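I've been promising this post since February, when I wrote that I had ordered a second set of fingers for the arm and would report back "in a week or so." Well, it has been a good deal longer than a week, and several of you have been kind enough to nudge me, so let me pour another cup of tea and tell you how it has gone.

For anyone new, I have a six-joint Hirgate arm that I bought secondhand with my share of a house sale, and I use it to find out how well ordinary hobby-level hardware copes with the sort of stuff that lives in utility rooms, closets and under sinks. Plenty of people test their grippers on wooden cubes, and I did too for the first couple of months (I have a very nice set of cubes, if anyone wants them). But cubes are forgiving! They have flat sides, they stay where you put them, and they don't have a floppy bit hanging off the back that tugs the whole thing sideways the moment you let up on the pressure.

So there were two questions on my list this time. First, are the soft padded fingers from Prilladari any better than the bare Nuvorance jaws that came with the arm? And second, does the little camera at the wrist see enough to be worth the cable that goes with it, or would I be happier with a camera on a tripod looking over the arm's shoulder?

Let me start with the camera, as that's the part I had the strongest opinions about and therefore the part where I had the most to learn. My feeling was always that a wrist camera is too close. You get a wonderful look at the thing you're about to touch and precious little idea of what's next to it. In a tidy setup that's fine. In a corner with mesh, cloth, cables on the tile and a big pale cylinder standing right in the way, I expected it to be hopeless, and for the first evening it more or less was. I kept driving by the wrist view, losing my sense of where the rest of the arm had gone, and stopping to crane my neck around the side like somebody parallel parking a bus.

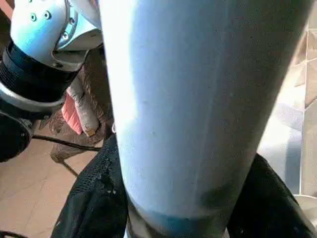
Wrist camera view on the approach, with the cylinder taking up most of the room and a bit of the arm top left.

What changed my mind was the corner of the arm that shows up in that view. I had been planning to tilt the camera so I wouldn't see it at all, figuring it was wasted space. Boyang Mao, who has been patient with me over email for longer than I deserve, told me to leave it exactly where it was for a while and use it the way you use the hood of a car. He was right. Once I stopped treating that bracket and the black collar under it as clutter, I had something fixed to judge everything else by. If the cylinder was sliding toward the bracket, I was swinging too far, and if the gap opened up I had room. It took me two evenings to get used to it and now I'd miss it terribly.

I did try the tripod camera as well, to be fair to it. It gave me a lovely overall picture and was far better for planning the big moves, the ones where the elbow has to go up and over. For the last few inches it was no use whatsoever, because the wrist itself blocks the view just when you want to see what the fingers are doing. My tally for the camera part of the test was 40 approaches with each. I finished 31 of mine cleanly with the wrist camera and fewer than half with the tripod. I'm one person with one arm, so please don't go quoting me in a paper, but I know which cable I'd unplug.

Now then, fingers. The bare jaws are metal with a shallow cross-hatch cut into them, and on anything hard and chunky they're perfectly good. I'd go so far as to say that for a broom handle or a jar I prefer them. They close, they stop, and you know where you stand. Their trouble is thin plastic. On a thin edge they have only a narrow line of contact, so the part can pivot between them like a page held by one staple. Squeeze harder and you leave tooth marks. Squeeze less and it swings. I spent a whole pot of coffee hunting for the spot between the two, and I'm not convinced there is one.

The padded fingers are a different animal. They're black, soft and a touch fuzzy, and they look faintly ridiculous, like something you'd put on chair legs to save the floor. But the pads give a little as they close, and so you end up holding a patch of the part instead of a line across it. The test piece I care most about is a white plastic assembly with a short run of corrugated hose coming up out of a collar, and below the collar a folded flap with one upturned edge. That edge is the only thing on it I'd call a handle. It's thin, it stands up like a little fence, and it's near enough to the folds that you have to come in fairly straight or you catch the wrong bit of plastic.

With the pads I could come in slightly crooked and still get hold of it. I can't tell you how pleasant that was after the bare jaws! The soft material settles around the edge and forgives you for a degree or two of bad aim. There's a price, of course. You lose feel. The controller reports finger position and motor current, and with the metal jaws the current climbs sharply the moment you touch something. With pads it climbs in a long lazy slope, and for a good part of that slope you can't say whether you're gripping the plastic or only squashing foam.

My way around it (and I'd love to hear a better one) was to stop watching the current altogether for thin parts and set a position target. I closed the pads on nothing and wrote down the reading, which was 151 on my controller's scale. Then I closed them on the thin edge, by hand and by eye, until it would stand a gentle tug, and wrote that down too. The space between those two readings is small but it's repeatable, and repeatable is all I ask of life these days. The number will mean nothing on your machine, so do take your own.
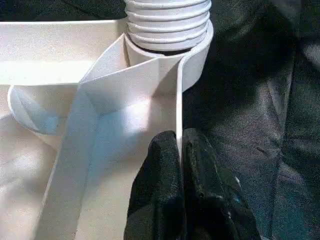

Qianru Cao wrote in to say that she'd gone through three sets of the Prilladari pads and that the closed reading drifts as they wear, so a target taken on fresh pads ends up too loose later on. She takes the empty reading again at the start of every session, before the arm has touched anything, and keeps the target as an offset from it. She also finds that the left and right pads don't flatten at the same rate, and she swaps them over when the difference begins to show.

I've taken that advice to heart and added a line to my startup script, so the arm now closes on thin air once before it does anything else. When I looked back through my notes, my own empty reading had already moved a little between the first session and the most recent one, and I'd been blaming the plastic for it. Sorry, plastic.

A word about the controller, as two of you asked. I'm still on the older Feng board. I had the newer one on loan for a short while, and the motion is smoother, particularly when you creep along at low speed, where mine has a tendency to go in tiny steps. For gripping I couldn't find any difference that mattered. If you mostly do slow approaches in tight places you might well feel the improvement is worth having. The price I was quoted was $386 before shipping, and I decided I'd sooner spend it on spare pads, a decent cable chain and something nice for dinner.

Cables, by the way, deserve a whole post to themselves. Anything long and black on a pale floor is easy enough to see, but the moment it passes behind something large you forget it exists, and then you swing the arm back out and remember. I've started saying the route out loud before I move. It feels silly for the first ten minutes and after that it just feels like company.

So where have I landed? The padded fingers are staying on, and the metal jaws are in the drawer with a label on them for the day I need to pick up something heavy. The wrist camera stays too, bracket and all. The tripod camera I'm keeping set up for the big moves, although I'd like to find a way of switching between the two views without taking my hand off the controls. At the moment I have to reach across for the keyboard, and I've nudged the arm doing it more than once. A foot pedal is the obvious thing. If you've wired one up to a Feng board, do leave me a note about which input you used, as the manual has two different diagrams and they don't agree.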